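We use cookies to remember your settings and count visits. Accept all | Manage | Read our cookie notice

Steltcombe Evening Workshops
Surfaces and Joinery, Handout 9: Reading a Planked Tabletop
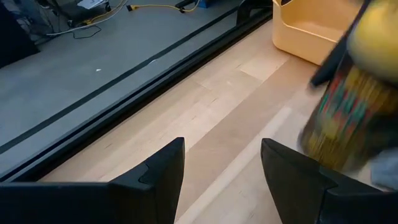
Why do boards from the same kind of tree come out in different colours?
Each board is cut from a different part of the trunk, and wood near the bark is often paler than wood near the heart. Soil, age and the angle of the saw all add their share, so a mixed stack is normal.

I love this topic, so forgive the length! Pale planked tops are a wonderful place to start, as the small shifts of tone (creamy, tan, a touch of pink) teach your eye faster than any chart. Look along the planks first and across them second. Low light from one side brings up the grain beautifully, but a bright band of light will wash out the colour where it falls, so walk round the table before you write anything down.

Terms for tonight
Grain: the direction the fibres run.
Figure: the pattern you see on the face of a board.
Edging: any strip or rail that closes off the side of a top. A dark edging makes pale wood look paler still, and a stepped one gives you lovely crisp shadow lines.
Movement: boards swell and shrink across their width with the damp in the air, and hardly at all along their length. Take a board 100 mm wide and measure it in February, then again in summer. The change can be 2 mm in some timbers, and it still thrills me every year.

Laying out a top
Put all your boards down loose and shuffle them. Keep shuffling! Two very light boards side by side will read as a stripe from the doorway. Number the backs in pencil once you're happy, with an arrow for direction, and stand well away for a last look.

For next time
Bring one offcut, sanded on one face only. The Aretti sample box has 11 pale pieces in it if you have nothing at home. Read the Thân sheet on finishes, second half especially, and try a drop of oil on the sanded face.

Handout revised 2023-06-09

Related handouts
Handout 8: Edges, Rails and Grooves
Handout 10: Oils and Waxes on Pale Wood
The Zasico Bench: Notes on a Long Top
Sharpening a Card Scraper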